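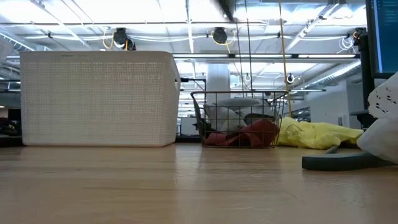

Plastic bin or wire basket for a shared table?

Posted by takberg_tenant

We have a long wooden table in an open office and it collects everything: cushions, cloths, foam pads, whatever people bring in and never take home. The office manager wants to buy a set of Letix bins, the white plastic kind with little square holes all over. I say wire baskets do the same job and you can see what's in them. She says wire looks messy and snags fabric. I'm not convinced either one solves anything, but I have $88 to spend and she wants an answer by Sunday. Does wire really wreck soft stuff, or is that something bin companies like people to believe?

kindon_corner

Depends on the wire. I've kept cushions and fleece in a wire basket for 7 years and never had a pull. Knits are another story. Run an old pair of tights around the inside before you buy and you'll find out fast whether there's a rough weld. If it catches, put the basket back on the shelf.

I'd be more suspicious of the "you can see what's in it" argument. You can see the outside layer. We had a dark red blanket flat against the front of ours and that was all anyone ever saw of it. Same problem with the plastic ones, only worse - the holes let in air and some light, but try reading a label through them.

Also, measure the big bins. They look reasonable in the store and then you set one on a table and can't see the person across from you. I'd put a big one on the floor and keep something low on the table.

gridwork154

plastic. wipes clean. wire gets dusty where it crosses and you will not clean it

Potgieter_Upstairs

Neither, until you sort the pile. Every office I've worked in since 2000 has bought containers first and ended up with containers full of the same junk. Leave the foam pads out, they lie flat and can go upright on a shelf. Wash the cloths. Give people a week to claim the rest. Then see if you still need to spend the $88. I doubt you'll need more than one basket.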